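I have folded the same striped sweater 127 times this month, and I have opinions. The big one: teach the robot by hand. Put the gripper in a person's fist and let them do the chore on a real bed, in a real room, and skip the joystick. 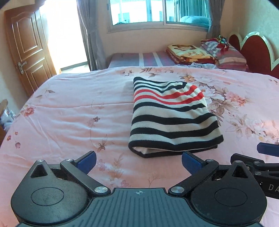
**Sorin Hodoroagă**
*Demonstration lead, Bastent*

I spent 3 weeks on a remote control rig at Jodstead before this job, and I never stopped feeling like I was wearing oven mitts. You push the stick, the arm thinks it over, and the sleeve ends up somewhere near where you wanted it. Knit is soft and sulky. You need to feel it drag on the sheet, and a screen just doesn't give you that.

With a gripper in your hand you move the way you'd move anyway - a bit slower, a bit more polite about the collar. My best Wednesday was 56 good folds before lunch. On the rig I'd have been thrilled with half that!

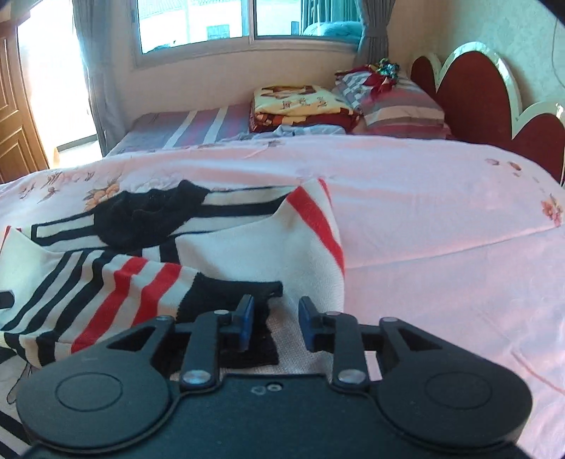 *Striped sweater, spread out with a sleeve across it.*

Friends at Sodel tell me remote control is cleaner, because the robot's own arm makes every move. Fair enough, and for heavy or hot stuff I'd want the stick too. But laundry? I'd take messy human wrists over tidy joystick data any day. And please, keep the lumpy tries in the set. A robot that has only met neat sweaters is going to have a rough time at my house.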